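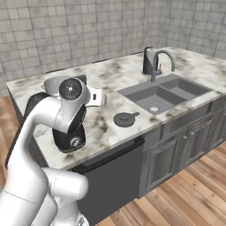 A simulated arm at the kitchen island, with a pot lid on the counter near the sink. Rendering: Olix project

Home | Features | Robotics | Materials | Archive | Subscribe

Practice Kitchens for Machines

The robots at Cestau, a lab in Bokudthorpe, do most of their learning in kitchens that exist only as software. A policy is trained there on household jobs, then tested in more rendered kitchens before anyone spends time on hardware.

The lab's project, Olix, looks at a narrow problem. A robot that has learned to pick up a lid from one spot will often miss when the lid is moved a little or the view changes. The usual fix is to collect more demonstrations. Olix takes the ones it has and replays them with the objects shifted, keeping only the replays that still end in a successful grasp.

The team compared two policies on the same lid task. The one trained on replayed data succeeded in 76 percent of trials. The other got the same number of demonstrations, all collected by hand, and reached 72 percent. The gap is small, but the replayed set took far less operator time to build.

Much of the work went into the wrist view, where a flat object can be hard to judge for height. An early version of the policy closed its fingers too soon. The group added a depth estimate, borrowed from an older in-house tool called Belkadi, and the early closing became less common.
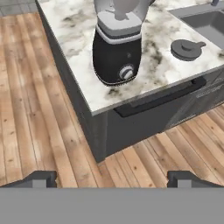
Why not train on real robots from the start?

Real trials are slow, and someone has to reset the objects after each one. The lab plans to move to hardware in September, starting with the lid task and using the policy trained on replayed data.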